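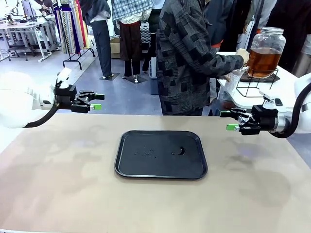

A black tray with a few drops of water on it.

How to Make Iced Coffee for a Crowd Without Watering It Down

Every October someone at the Drondville book fair asks for hot cider, and every other month they want iced coffee. I have made a lot of it, much of it bad. My method is below, and it takes an evening you weren't going to enjoy anyway.

Start the night before. Put one part coarse coffee to eight parts cold water in a jar, measured by weight. For a small group I use 125 grams of coffee and 1000 grams of water. Stir, cover, and leave it in the fridge overnight. Do not check on it. It's coffee, it isn't going anywhere.

In the morning, strain it twice – first through a sieve, then through a paper filter. The second pass takes up to 30 minutes and is very dull.
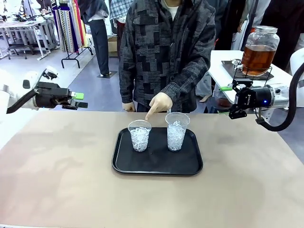 Inès Courtois wrote in to say that she freezes leftover coffee in trays and crushes that instead of plain ice, and that her drinks have been insufferably good ever since. Fine. Do that if you have the freezer space.

Fill the cups with ice first, then pour. Leave room for milk, or your guests will make room themselves, over your floor.
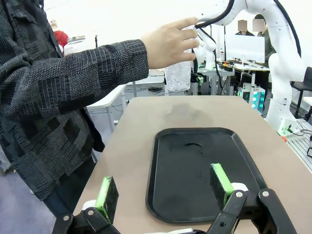

Can I use hot coffee if I forgot to start early? Brew it at double strength, let it cool on the counter, and chill it before it meets any ice.

Sweeten with syrup, as sugar just sinks and sulks at the bottom. Strained coffee keeps for 3 days in a closed jar.
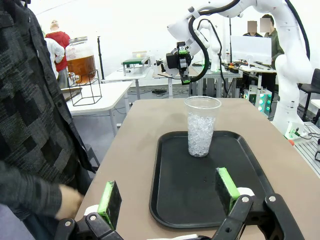 Crushed ice in a tall clear cup.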